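Umport changes how it counts views on short video

Umport has changed the way it counts views on short videos, and creators who sell sponsored posts through the platform will see lower totals from November. A view will be recorded once a clip has played for two seconds without being scrolled past. Until now, a view was logged as soon as the first part of the clip loaded.

The change applies to clips of up to 50 seconds. Longer uploads keep the existing rule, under which a view is counted after 30 seconds of play. Repeat plays by the same account will still be counted, but automatic loops will not.

Figures for clips published before the change will not be recalculated. Accounts will show both sets of numbers side by side in the statistics panel, with the old measure labelled "loads" and the new one labelled "views". The export file gains one extra column, placed after the date field, and anyone who reads the file with a script will need to adjust it.

Pritis, the agency in Korkatbridge that handles bookings for small creators, said it had rewritten its standard contract to match. Payment terms that refer to a view count will now state which measure applies. Contracts already signed stay on the old measure until they expire.

"A fee tied to loads and a fee tied to views are different fees," said Fouzia Bukhari, who manages contracts at Pritis. "We are asking clients to put the word in writing before a campaign starts."

The agency has also dropped its minimum follower requirement. Accounts are now accepted on the basis of comments and saves per post, measured over the most recent 300 days. Accounts with gaps in posting are assessed on the posts that exist within that period. 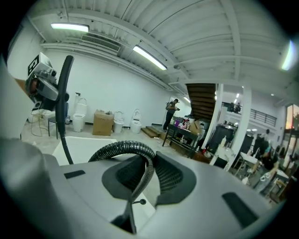
Rai, a scheduling tool used by many of the agency's clients, reads its data from the Umport export and will be updated to handle the new column. Users on the older desktop version must install the update by hand. The web version will change over without any action.

Advertisers can ask for either measure in campaign reports until the end of the current billing period. After that, reports will use the new count by default, and loads will be supplied on request. Umport has not changed how it counts likes, comments or shares.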